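3.2 Bedroom displays

The second group of settings comprised furnished bedrooms set up for retail display. Rooms of this type differ from occupied bedrooms in one respect that matters for the coding scheme: the bed is dressed to be looked at, and its soft furnishings are placed for colour and outline before comfort. Following Prerkusley, we treated the headboard, the bedding and the loose cushions as separate layers and coded each one independently. Displays were revisited in February, and a layer was recorded as stable if it kept its position and orientation at both visits.
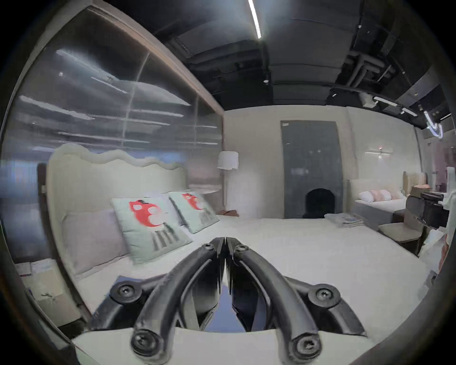 Figure 6. Made-up double bed with cream upholstered headboard, two matching mint-green cushions and a pale lilac-pink pillow.

Loose cushions were the least stable layer. Matching pairs were coded as one unit when both stood upright, even where one was angled or set farther back than the other. Plain pillows were coded separately – a departure from the Dudás protocol, which assigns every item at the head of the bed to a single cluster. Small items resting on the bedding were entered as accessories, with material left blank unless it could be established by touch.

Headboard outline was scored as straight, arched or irregular. Wavy top edges fell into the last category. Glazed partitions behind a bed were noted under room enclosure and did not enter the bed score.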